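4.3 Enregistrer la tâche « Repas » en mode démonstration

Cette section s'adresse aux soigneurs des pensions équipées du système Flelau. Elle suppose que la base de charge est installée (section 3) et que le plan des box est validé par le référent du site. Sur le site de Gristia, le référent est Florencio Pastor.

Ce que la tâche change dans votre poste

Une fois la tâche active, le robot assure la distribution de croquettes du soir. Le soigneur garde le repas du matin, les rations humides, les médicaments et la surveillance de l'appétit. Le temps dégagé le soir est affecté aux sorties et au brossage, selon le planning du site. Le robot ne juge pas l'état d'un animal : une gamelle laissée pleine est signalée à l'écran, et c'est au soigneur d'aller voir.

Avant de commencer

-- Faites sortir l'animal du box.
-- Préparez deux gamelles identiques en inox, l'une vide, l'autre remplie de croquettes.
-- Ouvrez entièrement la porte coulissante et vérifiez que le rail est dégagé.
-- Ramassez les croquettes tombées au sol.

Procédure

1. Sur la tablette, ouvrez Tâches > Repas > Nouvelle démonstration.
2. Saisissez le numéro du box (par exemple 613) et appuyez sur Démarrer.
3. Placez-vous sur le seuil, face au box.
4. Présentez les deux gamelles côte à côte, à la même hauteur, au-dessus du sol. Restez immobile pendant 10 secondes.
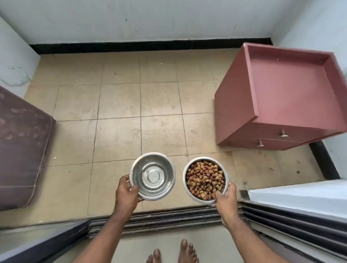
Figure 4-2. Présentation des deux gamelles depuis le seuil : vide à gauche, pleine à droite.

5. Au signal sonore, posez la gamelle pleine à l'emplacement prévu. Gardez la gamelle vide en main.
6. Reculez derrière le rail et appuyez sur Terminer.
7. Recommencez la démonstration 2 fois, sans déplacer le couchage ni les meubles.
8. Envoyez la série au référent pour validation. Le box passe de « En attente » à « Actif ».

Note : tenez chaque gamelle par le bord. L'intérieur doit rester visible, car le système distingue une gamelle vide d'une gamelle pleine d'après son contenu.

Note : si un coussin ou un meuble change de place par la suite, refaites la série. Un box modifié repasse en distribution manuelle jusqu'à la nouvelle validation.

ATTENTION : ne lancez jamais un essai du robot avec un animal dans le box tant que la série n'est pas validée.

ATTENTION : le rail de porte présente un risque de trébuchement. Regardez où vous posez le pied avant de reculer.

Refus et reprise en main

Tout soigneur peut suspendre la tâche pour un box en appuyant sur Manuel. Aucune justification n'est demandée à l'écran. Les démonstrations servent à régler la tâche Repas -- elles n'entrent pas dans l'évaluation du personnel et le référent peut les effacer sur demande.

Révision du 7 octobre 2025. Rédaction : Ketill Ragnarsson.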